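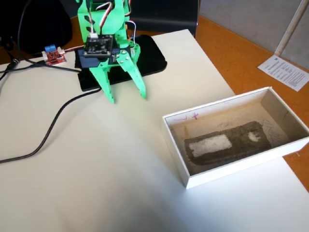 白い板の上の赤い小さな基板。端子台は青、細い配線は赤と白。

工房のお知らせ > 参加者募集 > 作業台の整理

読了時間：5分

共用作業台の「片づけ方」を疑ってくれる人、10名募集

共同工房Kivbergでは、電子工作用の共用作業台を使った整理方法の試行に参加してくださる方を募集します。期間は21日間、場所はMontes棟の1階奥、窓側の作業室です。

先に書いておくと、募集しているこちら側も、今回の方法がうまくいくとはあまり思っていません。片づけの講習はこれまで二度受けましたし、色分けの箱も、名札も、退室前の声かけも試しました。どれも始めた週はきれいになり、翌月には元に戻っています。箱だけが増え、今はその箱の置き場所に困っています。

今回試すのは、収納用品を扱うNandinoraから提案のあった「Treduvero」という手順です。使いかけの基板や配線を一度すべて白い板の上に集め、その日のうちに「続ける」「しまう」「外す」のどれかに決める、というものです。提案書には「迷いがなくなる」とありました。迷いのほとんどは、途中まで組んだものを外してよいのかどうかにあるはずなのですが、その点については一行しか書かれていません。担当の方に質問したところ「ご利用者の判断で」という返事でした。

それなら実際に使う人に判断してもらおう、というのがこの募集です。

■ お願いしたいこと

・期間中に4回以上、作業台で自分の制作をする
・作業の終わりに、Treduveroの手順で台の上を片づける
・片づけにかかった時間と、困った点を用紙に書く
・最終週の水曜日、19時からの聞き取りに出席する（1時間ほど）

用紙には「よかった点」の欄もありますが、無理に埋めなくてかまいません。前回の講習では、この欄に「特になし」と書いた人に理由を尋ねる決まりがあり、不評でした。今回は尋ねません。

制作の内容は問いません。はんだ付けの練習でも、動かなくなったラジオの修理でも、配線のやり直しでも結構です。ただし、片づける物がほとんど出ない作業だけを4回、というのはご遠慮ください。試す意味がなくなります。

■ 向いている人

整理が得意な人だけを集めるつもりはありません。得意な人は、どんな手順を渡しても片づけます。過去の試行がどれも好評に終わったのは、そういう人ばかり集まったせいではないかと疑っています。

むしろ来てほしいのは、こういう方です。

・コネクタを一度外すと、どこに挿さっていたか分からなくなる
・短い線の切れ端を「まだ使える」と取っておく
・小ねじを皿に入れ、その皿をどこかへやる
・他人の決めた置き場所に納得がいかない

経験年数は不問です。基板の名称が分からなくても参加できます。「青い端子のついた赤いやつ」で通じます。当工房の在庫表にも、正直そう書いてある行がいくつかあります。

18歳以上で、Kivbergの利用登録がお済みの方が対象です。未登録の方は、応募と同時に登録できます（登録料は今回に限りいただきません）。

■ 謝礼と費用

謝礼は1回の参加につき2434円です。半端な額になっているのは、Nandinoraからの協力金を延べ回数で割り、端数を切ったためです。丸めて少なくするよりはましだと考えました。ただし支払いの対象は4回までで、5回目からは出ません。熱心な方ほど損をする仕組みになりますので、その点はよくお考えください。

工具の使用料は期間中無料です。消耗品は、はんだと熱収縮チューブのみこちらで用意します。交通費は出ません。

収納用品の現物をお渡しする案もありましたが、断りました。引き出しを持ち帰っても、部屋に引き出しがひとつ増えるだけです。

■ 作業台の決まり

共用の台ですので、次のことは試行の手順より優先します。

・他の人の配線は、どれほど邪魔に見えても抜かない
・白い板の上で刃物を使わない
・通電したまま席を離れない
・液体の入った容器は窓辺の棚に置く

一番目は、提案書の「所有者不明の物は24時間後に撤去」という項目と食い違います。こちらの決まりを取りました。持ち主が週に一度しか来られないことは普通にありますし、撤去された物の行き先も提案書には書かれていません。

共用の部品棚には300点近い部品が登録されていますが、棚の表示と中身が合っているかどうかは保証できません。合っていない引き出しを見つけたら、直さずに用紙に書いてください。善意で直した結果、別の引き出しがずれた例があります。

■ 記録の扱い

用紙は氏名を書かずに提出していただきます。まとめた結果はNandinoraにも渡しますが、渡す前に作業室の掲示板へ同じものを貼り出します。先方の宣伝に都合のよい部分だけを使わないこと、という条件は文書で取り交わしました。守られるかどうかは、公開された資料を見てから判断します。

結果が悪かった場合も掲示します。その場合、Treduveroは採用せず、今までどおりの台に戻します。今までどおりの台が良いという意味ではありませんので、聞き取りでは代わりの案も歓迎します。「箱を買う」以外でお願いします。

■ 応募方法

Kivbergの受付にある応募用紙に記入し、備え付けの箱に入れてください。記入項目は、連絡先、来られる曜日と時間帯、ふだんどんな物を作っているか、そして「片づけの方法について信用していないこと」です。最後の欄は一言で足ります。長く書いても選考では有利になりません。

締め切りは5月の末、受付が閉まる20時です。応募が定員を超えた場合は、利用する時間帯がばらけるように選びます。夜の枠に希望が集中しそうなので、平日の昼に来られる方は通りやすいと思います。結果は全員に連絡します。

途中でやめても構いません。それまでの回数分の謝礼はお支払いします。やめた理由を用紙の裏に書いていただけると助かります。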